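Was in der Kiste landet

Frans Declercq hat eine Schwäche für Dinge, die keiner abholt. Das sagt er selbst, und wer sein Büro betritt, glaubt es ihm sofort. Auf der Fensterbank stapeln sich Brillenetuis, an der Garderobe hängen fremde Schals, und der Besucherstuhl muss erst von einem Karton befreit werden. »Setzen Sie sich«, sagt er, »aber nicht zu fest, der gehört auch jemandem.«

Seit 14 Jahren betreut Declercq die Fundstelle bei Cultus. Gelernt hat er Buchbinder, dann kam eine Vertretung für wenige Wochen, und die Vertretung dauert an. 2819 Gegenstände stehen in seinem Verzeichnis für das vergangene Jahr, im Jahr davor waren es 3962. Den Rückgang deutet er nicht als moralischen Fortschritt. »Die Leute waren weniger unterwegs. Wer daheim sitzt, verliert seine Sachen auch, aber dort muss er sie selbst suchen.«

Schirme interessieren ihn nicht. Über Schirme will jeder mit ihm reden, und er winkt schon beim Wort ab. Auch Schlüssel hält er für überschätzt, weil sie meistens am selben Tag vermisst werden. Sein Herz gehört dem Kleinkram: Kämme, Beutel, Griffe ohne das zugehörige Ding, Plastikteile, zu denen einem beim besten Willen kein Hauptwort einfällt. All das kommt zunächst in große graue Kisten und wird später sortiert.

»Ein Kamm ist ein ehrlicher Gegenstand«, sagt Declercq. »Man weiß, wofür er da ist, und man weiß, dass ihn niemand zurückhaben will.« In all den Jahren habe genau ein Herr nach seinem Kamm gefragt. Der Herr sei kahl gewesen. Declercq hat ihn trotzdem herausgegeben, gegen Unterschrift.

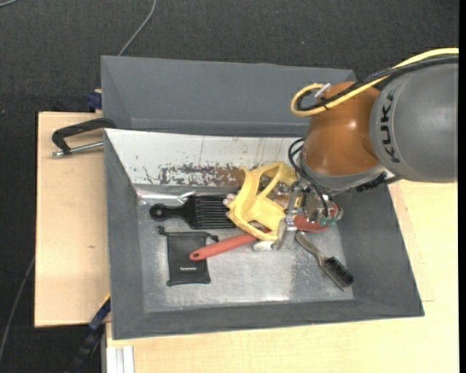
Cultus – Abteilung Fundsachen und Verwahrung

Bei den schwarzen Beuteln mit Zugband wird er strenger. Die seien eine Plage, findet er, weil jeder Hersteller sie inzwischen dazulege, ob man einen Kopfhörer kauft oder eine Bratpfanne. Hebt er einen aus der Kiste, schaut er zuerst auf den Aufdruck, so klein der auch sein mag. Manchmal hilft das weiter. »Meistens steht da, wie man ihn waschen soll.«

Und das Gelbe? Declercq lehnt sich zurück und genießt die Frage sichtlich. Offene Form, geschwungene Streben, in der Mitte eine geschlossene Fläche. Die Kollegin Peeters tippte auf ein Spielzeugteil, aus der Verwaltung kam der Vorschlag Flaschenhalter. Er selbst hat im Verzeichnis »Kunststoffteil, gelb« eingetragen und ist damit zufrieden. »Eine falsche Bezeichnung macht nur Arbeit. Dann ruft einer an und will seinen Flaschenhalter.«

Verwahrt wird bei ihm 12 Monate lang, danach geht das Brauchbare an den Basar in Skarkow. Im September war er zum ersten Mal selbst dort, privat, wie er betont. Gekauft hat er eine Tasche, die er ein Jahr zuvor eigenhändig etikettiert hatte. Das Etikett ist noch dran.

Ob er selbst manchmal etwas verliert? Nie, sagt Declercq, und sucht dann eine ganze Weile nach seinem Kugelschreiber. Er steckt hinter dem Ohr. Eingetragen wird der Vorfall nicht.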